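Clultolmont House News
Laundry corner: fold it on the bed

8 August 2026 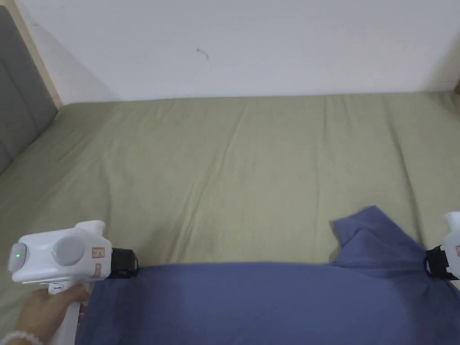

Quick one this month, I'm typing between loads. The folding table in the basement is still out of action (the leg, again) and the new one from Heton is not here yet. So until it comes, please take your things upstairs warm and fold them on your own bed. Don't leave them on top of the dryers. We had a pile sitting there most of July and half of it still has no owner.

I know, I know, folding on the bed. My mother would not have it. But a made bed is the best folding surface most of us have. Flat, big, right height if you kneel or sit on the edge. Bottom sheet only, pull the comforter off first or everything slides around and you end up folding the comforter too.

Yupin Duangkaew on the second floor worked in a hotel laundry for 17 years and was kind enough to show a few of us how she does shirts. Wrote it down as fast as I could. Any mistakes mine.

Shirts and tops, Yupin's way

Lay it face down. Whole thing, sleeves out to the sides. Smooth from the middle outward with the flat of your hand, not your fingertips. If the bed sheet wrinkles up under it, stop and pull the sheet, then go back to the shirt. She does this about every third shirt without even looking.

Collar first. Get it lying the way you want it before anything else moves. Button the top button and one in the middle if there are buttons. Skip the rest.

One side in to the middle of the back, sleeve straight down along the fold. Other side the same. Sleeves bunched up at the shoulder is what makes the lump, so take the extra second.

Bottom up in thirds, or in half for a short one. Turn it over. Done. She is at the next shirt by now and I am still on my first collar.

Cotton she does warm, right away. If it has gone cold and creased in the basket, damp hands, smooth it down, leave it ten minutes flat on the bed and then fold. Works on pajamas and scrubs too. Does not work on linen, nothing does, get the iron out.

For anyone with a shared closet, fold to the width of the shelf and not to the width of the shirt. Sounds fussy. I went home and re-did my whole shelf and got a second stack in.

Sheets

People asked about fitted sheets. Yupin tucks corner into corner, two and two, then all four together, lays it down, squares the curvy side in and folds like a towel. I have now watched this twice and can do it once out of every three tries. She says come by and she will show you again, she does not mind, but knock loudly as the fan is on.

And wash the sheet with its pillowcases, please, then put the set away inside one of the cases. We get so many single pillowcases in the lost box.

Lost box

Currently in there: one gray hoodie, childs size. Two bath towels, striped. A black sock with a hole, a black sock without. Apron. One very nice wool sweater that somebody has put through the hot wash, sorry, it would fit a cat now. All goes to the Dizon thrift store at the end of the month if no one comes for it.

Machines

Number 3 dryer is fixed. Leif Tangen pulled the lint out of the back vent and filled a grocery bag. A grocery bag! Clean the screen every load, it takes seconds. Number 1 washer still walks a bit on spin so no bath mats in that one.

Coin box came to 186 dollars for July, all of it going toward the table. Table is paid for now except delivery. Leif is also asking if anyone has a truck or a big wagon, becuase picking it up ourselves would save the fee. It comes flat in one box, and he has already been over to measure. It fits through the side door, not the front.

Quiet hours same as before, no new loads after 8 at night. The spin cycle goes right through the wall of 1B.

Swap rack

Still by the mailboxes. Clean and folded only, please, and now you all know how. We could use kids' school clothes before the fall, also hangers, the plastic kind. We do not need any more ties. Somebody left a Plirkisport tracksuit, new with the tags on, size large, and it was gone before I got back up with my basket, so it does pay to look.

Folding get-together at Yupin's once the table is in, will put a note up by the elevator. Bring your own basket and whatever you can't figure out. I'm bringing the fitted sheets.

Dryer just buzzed, got to run.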